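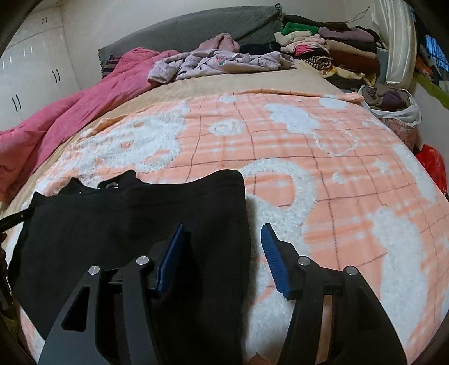 I finally got a decent look at Saturn last month, and it took me most of the winter to get there. I bought a used reflector from a woman named Amparo Carrasco, who was moving to an apartment with no balcony. She wanted 300 dollars for it with two eyepieces and a wobbly tripod, and I paid that without arguing. She also gave me her old observing notebook, which I didn't ask for and have now read twice.

Her first entries are all about the Moon. Mine are too. The Moon is easy to find and it's bright enough that you can get the focus wrong and still see something. I spent five or six evenings just going up and down the line between the lit part and the dark part, where the craters have long shadows in them. After that I tried Jupiter and got a white dot with four smaller dots next to it. I was happy with that for a while.

Then I wanted more detail and couldn't get it. The planets looked like they were under running water. I blamed the mirror first and spent a whole evening on collimation with a cap that has a hole in the middle. It helped a little. The bigger problem was that I was taking the scope from a heated house out to a cold driveway and looking through it right away. The mirror needs time to cool down. I now put it outside before dinner and leave it alone for an hour, and the difference is large.

The other thing was the driveway. It holds heat from the day, and so does the neighbor's roof, and I was looking right over both. So I started driving out to the Ukar turnoff, where there's a gravel lot next to a field. It's 17 miles each way. The lot is at 2242 feet according to the sign, which isn't high, but it's above the fog most nights and the only light is from a barn a long way off.
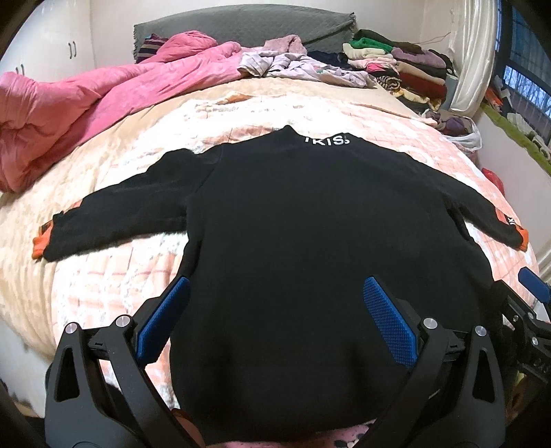
I went out there four times before I had a good night. Twice it clouded over while I was setting up. Once the wind was strong enough to shake the tube and I packed up after twenty minutes. The fourth time the air was still and the stars were barely twinkling, which is what you want.

Saturn was small. People warn you about that and it's still a surprise. But the rings were clearly separate from the planet, and when I stopped fiddling and just looked, I could see the dark gap in them for a second or two at a time. There was one moon off to the left that I later matched to Titan on a chart. I stayed on it until about 1 a.m. and my feet were numb by then.

A few notes for myself, mostly. The red flashlight needs new batteries. The finder screws work loose on the gravel road, so check them before it gets dark. The shorter eyepiece is too much magnification for most nights - the longer one gives a smaller picture but a sharper one, and I should quit switching back and forth.

Amparo's notebook has an entry for the same gap in the rings. She wrote "there, gone, there" and then the time. I've copied that into mine.

Next I want to try some double stars while the evenings are still dark early enough. I have a list from the back of the notebook with most of them crossed off in pencil. I'll start with the ones she didn't get to, if the road to Ukar isn't mud by then.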